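Ticket 461: Label printer skips every label after a color change
Opened by: Darmawan Wibisono
Site: Drirkum, back workshop
Product: Gristano Labels 7 with Sarkby desktop printer
Status: Solved

Original report

Hi all! First, I love this printer. We make the tags for our artificial flower range on it, and the little script typeface for the flower names comes out so crisp that customers ask us where we get them done. So please read all of this as coming from a fan.

The problem started in October, right after I moved our stock list into Gristano 7. Tags for a single color print perfectly. As soon as the list moves on to another color (red roses to pink roses, say) the printer feeds one blank tag, prints the next one half a line too low, and then stays low until I open and close the lid. After that it's fine until the next color change.

What I have tried so far:

- Turned the printer off and on. Same.
- New roll of tags. Same.
- Ran the gap calibration from the printer menu. Better for a few tags, then same.
- Swapped the USB cable for the one from the office scanner. Same, and now the scanner is annoyed with me because I put its cable back in the wrong port. Fixed that.
- Printed the same list from the old version on my laptop. Works perfectly!

That last one made me very happy, since it means the printer is healthy.

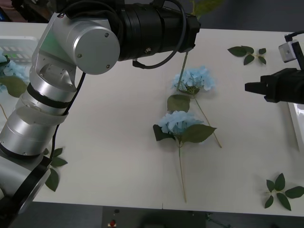 Workshop, white tabletop and arm.

Reply from support, 10:15

Thanks for such a clear report, Darmawan. The old version printing cleanly is a big help. Could you check three settings for us and paste what they say?

Page setup, Media: type and gap
Page setup, Feed: "Advance between groups"
List options: "Group by"

Please also tell us which tag stock you are on.

Darmawan, 10:50

Here you go:

Media: die-cut tags, gap 2 mm
Advance between groups: (empty)
Group by: Color

Stock is Bai matte tags, the 2,000 roll. They're lovely, by the way. They take pencil, so we can write the bin number on the back.

I never set "Group by" to anything. In the old version I don't think I ever opened that window! Is it supposed to be Color?

Reply from support, 11:20

It isn't the default, so it was probably picked up from your stock list on import. Version 7 looks for a sort column and offers to group on it, and it's easy to click past that step.

The empty field is the more interesting one. It should say 0 if you don't want an advance. Please try typing a 0 there, press Tab so that the value is saved, and print a short run that crosses one color change.

Darmawan, 11:45

Typed 0, pressed Tab, printed the end of the reds and the start of the pinks.

The blank tag is gone! I did a small dance. But the first pink tag is still half a line low, and so is everything after it. Lid open, lid close, good again.

Then I tried it with Group by set to None, and the whole thing printed beautifully, no shift anywhere. So I could just leave it like that, but now that I've seen grouping I really want to use it. A small divider tag before each color would save us so much sorting at the packing end.

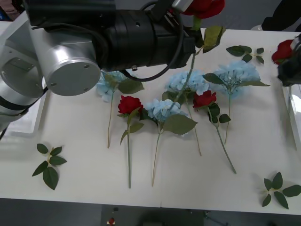

Artificial flowers side by side on the white tabletop, stems toward the front.

Reply from support, 13:30

Great progress. We have the shift happening here too, using a list with color groups and a 2 mm gap, so you can stop testing cables.

When a group ends, the program sends the printer a new page size, even if the size hasn't changed. The Sarkby takes that as a fresh start and measures from wherever the tag happens to be sitting. Opening the lid makes it find the gap again.

There is a switch for this. In Gristano, go to Printer, Advanced, and turn on "Find gap after size change". You'll hear an extra little feed at each color change. Save the profile under a new name before you print, otherwise the setting is lost when the program closes.

Darmawan, 14:40

IT WORKS. Switch on, profile saved as "tags grouped", and I ran 49 tags straight through several colors without touching the lid. Every name sits right where it should, even the long ones — "Garden rose, dusty peach, short stem" has been my problem child for years and it fits with room to spare.

I also turned on the divider tags, with the color in big letters and the bin number underneath. They look fantastic. If anybody else is wondering, it's List options, Dividers, Before each group, and you can choose a different layout for them.

A couple of notes for the next person who finds this ticket:

The extra feed makes a soft clunk. It's normal.
The empty "Advance between groups" field came back once, after I imported the list again. Check it after each import.
Closing the program without saving the profile really does lose the switch. I tested that one by accident.

One question left, and it isn't urgent: can the dividers print on a different color of tag if I load them by hand?

Reply from support, 15:05

Yes. Tick "Pause before divider" in the same window, load the tag, and press Feed. The empty field after import has been passed on as a bug, with your notes attached. Marking this one solved, and you can reopen it by replying.

Darmawan, 15:20

Pause before divider is wonderful. Yellow dividers it is. Thank you!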